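Speaker notes: Sleep when you work shifts
Talk for the evening group, Naltesia community room
Domnica Stoica, March 28, 2019

Before I start
Check the microphone. Put water on the left side. Speak slowly, I always go too fast in the first part. The slides are 51, but the last ones are only sources and I will not show them.

Slide 1. Hello and who I am
Good evening. My name is Domnica and I worked nights for many years, first in the bakery at Brultside and later at the switchboard of the hospital. I am not a doctor. What I will tell you tonight comes from reading, from a course that I took, and from my own mistakes, which were many.
Say: if you have a serious problem with sleep, please go to your doctor and do not wait for my talk to help you.
Ask who in the room has worked a night in the last month. Wait for the hands. Do not make a comment on how many.

Slide 2. What happens to the body
We have a clock inside us. It is set mostly by light. When you work at night, the clock still says it is night, also when you drink strong coffee. Then you go home in the morning, the sun is up, and the clock says good morning, now be awake.
So the sleep in the day is often shorter and more light. You wake up after 4 hours and you think the fault is yours. It is very common.
Tell the story of the bakery here. In my first December I fell asleep on the bus and went to the last stop three times in one week. The driver began to wake me up by himself. Pause, people usually laugh.

Slide 3. Light
Going home: sunglasses, if you are not driving. If you are driving, think first about how tired you are. A tired driver is dangerous, with the glasses or without.
At home: dark curtains, or a blanket over the curtain rail. I used clothes pins for two years. It looked ugly and it worked for me.
At the start of the shift: bright light, as much as the workplace permits. Some people ask about lamps. Say that I have used one and I liked it, but people with eye problems should ask the doctor before.

Slide 4. Noise
Earplugs, the soft kind. Try several kinds, ears are different.
A fan gives a steady noise and covers the voices from the street.
Talk with the neighbors. My neighbor from upstairs, in the Riquelme building, moved his piano practice to the afternoon after one conversation. I had been angry with him for a year and he did not know that I worked at night.
Put the phone in another room. If you must be reachable, permit only two or three numbers.

Slide 5. The bed
People expect me to speak long about mattresses. I will not. If yours is comfortable and you do not wake up with pain, keep it.
More important is what we do on the bed. Many of us fold laundry there, eat there, pay the bills there. In a small apartment there is no other place, I know this well. But before you sleep, clear it. A clean sheet, pulled flat, is a signal for the head that the day is finished.

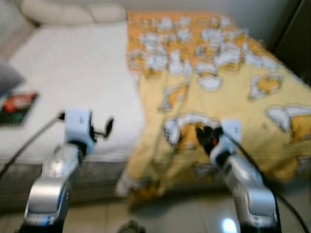
Slide 6. Temperature
A day room gets warm, mostly in summer. Open the windows in the night while you are at work, if it is safe, and close them when you come home.
A lukewarm shower, not a very hot one.
Use layers. Two thin covers are easier than one heavy, because you can push one away without waking up fully.
Here somebody always asks for the right number of degrees. I do not give one. Say: a little cooler than you like for sitting.

Slide 7. Food and coffee
Eat the main meal before the shift. In the middle of the night the stomach works slowly, and a big plate of fried food will stay with you until the morning.
Coffee in the first half only. I drank mine in the whole night and then I complained that I could not sleep. My colleague at the switchboard called this "paying for the ticket and missing the train."
Alcohol makes you sleepy but the sleep is broken. Say this without a sermon. People are adults.

Slide 8. The first hour at home
This is the part I like most, so do not hurry.
When I came home I wanted to do everything: wash the dishes, call my sister, go to the bank. Then it was noon and I was awake like a bird. Now I tell people to make a small routine and to keep it the same each day. Mine was:
Shoes off, work clothes directly in the basket.
Something small to eat, toast or yogurt.
Wash.
A few pages on paper, no screen.
Lights out.
About the pages: choose something where you do not care what happens next. A garden magazine is good. A detective novel was for me a catastrophe, I finished one at two in the afternoon and had to leave for work at nine. 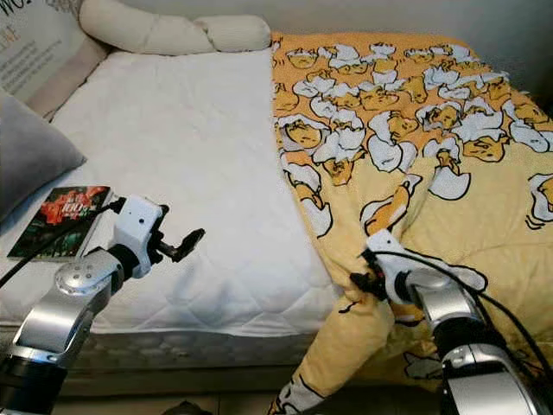 Yellow comforter, pillows, and something to read on the bed.

Slide 9. Naps
A short nap before the first night helps a lot. Put an alarm. If you sleep more than 60 minutes you can feel heavy after, so leave time before you go out of the house.
On the break, if the employer permits, close your eyes in a chair. Even without sleeping it is a rest.

Slide 10. The family
Children do not understand why the mother sleeps when it is sunny. We made a paper sign with a moon for the door. Moon on the door means whisper.
Choose one meal per day that you eat together. For us it was supper, which was my breakfast.
Days off: do not turn the whole clock back for one free day. I stayed up late and slept late, somewhere in the middle, and this way I could see friends and was not destroyed when I returned.

If there is time
Show the sleep diary from the Janov course. Explain the columns: when you lay down, when you got up, how you felt. Two weeks is enough to see something.
We printed 300 copies and they are on the table next to the door. Please take one also for a colleague.

Questions
Repeat every question in the microphone, the back rows do not hear.
If they ask about pills or melatonin: I send them to the pharmacist or the doctor.
If they ask about changing the schedule at work: the handout has a page on how to write to the manager.
Thank the room, turn off the projector, give the key back at the desk.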